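Drudar folding table, beige top

I bought this in August from the Pitkänen shop in Stonstead to replace a desk that had started to wobble. It takes up to 60 kg and came flat in one box. The legs went on with 2 bolts each.

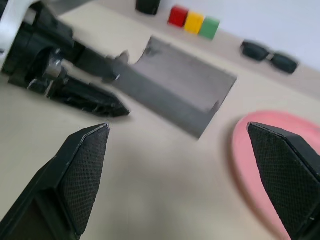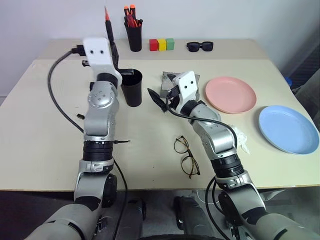
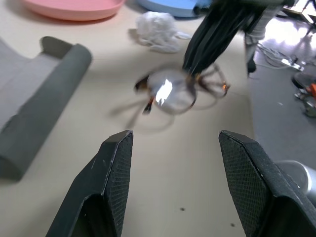

The pale top is the best part. Dark things such as a grey sheet or a folded umbrella show up well against it, so I lose less than I did on the old brown desk. It wipes down with a damp cloth. The edges are a bit sharp and I'd have liked them rounded - my sleeve catches now and then.

It folds in under a minute but is awkward to carry upstairs alone. I would buy it again at the same price.

Reply from Prorham Reader: Mine has been fine for a year, but check the bolts after the first few weeks. Two of them had worked loose on ours, and tightening them stopped the rocking.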